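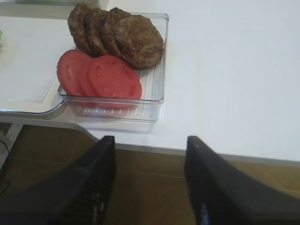
Students' robot arm learns to build a burger

Bundatholm, June 13, 2020

The robotics class at Raravach College has chosen a burger for its entry in the Plumard Cup, the yearly contest for school and college teams which will be held in Bundatholm. The burger is made of play food and nobody will eat it. The students have worked on it since February, mostly after the regular lessons are finished, and last week they showed the work to parents and to the younger classes.

The class has 11 students this year. At the beginning they were divided between two ideas. One group wanted a machine that sorts used batteries, and the other group wanted something with food. The teachers let them vote and the food won by one vote. The battery group is said to be over its disappointment, although the drawings of the sorting machine are still hanging by the door of the classroom.

The task sounds easy when it is told quickly. The arm must take the ingredients from their containers and put them on the tray in the right order, starting with the lower half of the bun. After it come the lettuce, the tomato, the patty and the cheese, and the other half of the bun closes everything. The rules of the cup say that no person may touch the table after the start signal. If a piece falls on the floor, the team may continue without it but loses the points for that layer.

For a person the most difficult part would perhaps be to wait for the turn. For the arm it is the lettuce. The leaves are soft and have a wavy edge, and they like to stay together, so the gripper often lifts two of them at once. The students have tried to take the leaf from the side, from the middle and by the corner. At the moment they take it near the edge, quite slowly, and they let it go from very low above the bun.

The tomato slices have the opposite problem. They are smooth and rather stiff, and when they stand close together the fingers must go between two of them without pushing the whole row. One student made a drawing of this with arrows in four colours, and the drawing is now used by the whole class as a guide.
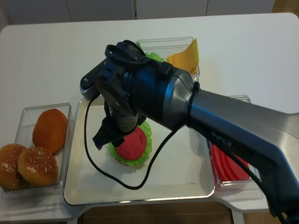

A student in the second year told the visitors that the first weeks were mainly a lesson in patience, and that she had believed the robot would be "already clever" when it came out of the box. In her opinion the class understood the project only when everybody had guided the arm with their own hands for one full afternoon. She added that she now looks differently at the people who prepare sandwiches in the college canteen, and that she would like the judges to try the task themselves before they give the points.

The method of the class is learning from demonstration. A student guides the arm through the whole task while the cameras record it, both from beside the table and from the wrist of the arm, close to the gripper. The recordings are then used to train a program, and the program must do the same movements alone. If it makes the same mistake several times, the students discuss what is missing in their recordings and make new ones.

Until now the class has recorded 273 complete burgers. With five ingredients to place on each lower bun, this makes 1,365 placements, and every one of them was checked by a student who did not take part in the recording. The checking is the less popular half of the work. It is done in pairs, with one person watching the video and the other writing in the table, and after half an hour they must change places.

In the first month the class made a mistake which cost a lot of time. All the demonstrations were made with the containers in exactly the same position. The program learned this position very well, and when the cleaning staff moved the table a little, the gripper closed on air beside the buns. Since then the containers are shifted by a small distance before each recording. The students also turn the buns and change the way the slices lie, so that the program does not meet always the same picture.
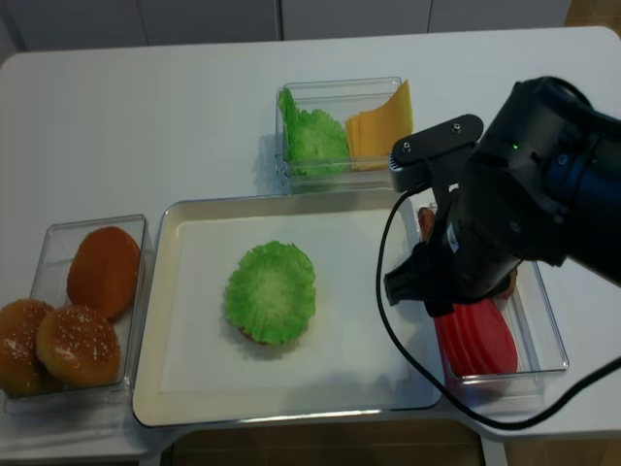 The gripper hangs over the tomato slices. The lettuce is already on its bun.

The cup is supported by the Ngubane Foundation, which gives a prize of 1,000 dollars to the winning team. The money must be spent for equipment or for travel to another contest. Raravach College took part two times before, both times with a vehicle that followed a line, and did not come to the final. The teachers say that they do not expect a victory this year either, but they would be glad if the arm finishes one burger in front of the public without a stop.

There are three parts in the scoring. The judges look at the order of the layers, then at how straight the burger stands, and finally at the time. Most of the points are for the first part, and for this reason the class has decided to go slowly. In the practice runs a careful burger with all the layers gave nearly always a better result than a fast one where the cheese was hanging on one side. Some of the students are not happy with this decision, and they have asked to keep a faster version of the program as a reserve for the last round.

The written report is also a part of the entry. Each team must explain how it collected its data, which attempts it removed and why. The Raravach students had at first deleted the recordings with mistakes, but afterwards they regretted it, because the judges want to read about failures too. Now such recordings are kept in a separate folder with a short note in each case. The most frequent note is "two leaves". The second is "bun rolled", and it concerns the upper halves with the sesame seeds, which have a round and shiny surface and turn easily between the fingers.
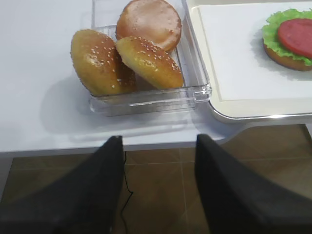
Close to the buns, as the wrist camera sees them. The burger on the tray has its lettuce and a red slice.

At the open afternoon the younger pupils were allowed to guide the arm for a short time under supervision. Many of them wanted to put the cheese first, or to build with only tomatoes. These attempts will not be used for the training, but the teachers have kept them for a lesson in autumn about what happens to a program when the examples do not agree with each other.

The class still has some work before the cup. The patties must be added more often in the recordings, as the arm takes them well from the front of the row and much worse when only a few remain. The students also want to practise under different light. The hall in Bundatholm has large windows on one side, and last year several teams complained about reflections there. Clear plastic containers are not the best choice for such a hall, as the class knows, but the rules prescribe them for all teams.

The exact starting order will be sent to the schools by the organisers. Visitors may enter the hall without a ticket, and places near the tables are kept for families until the first round begins. Those who would like to see the arm before that can come to the robotics room of Raravach College during the lunch break. The class asks only that guests stay behind the tape on the floor while the arm is moving, and that they do not put their bags on the table.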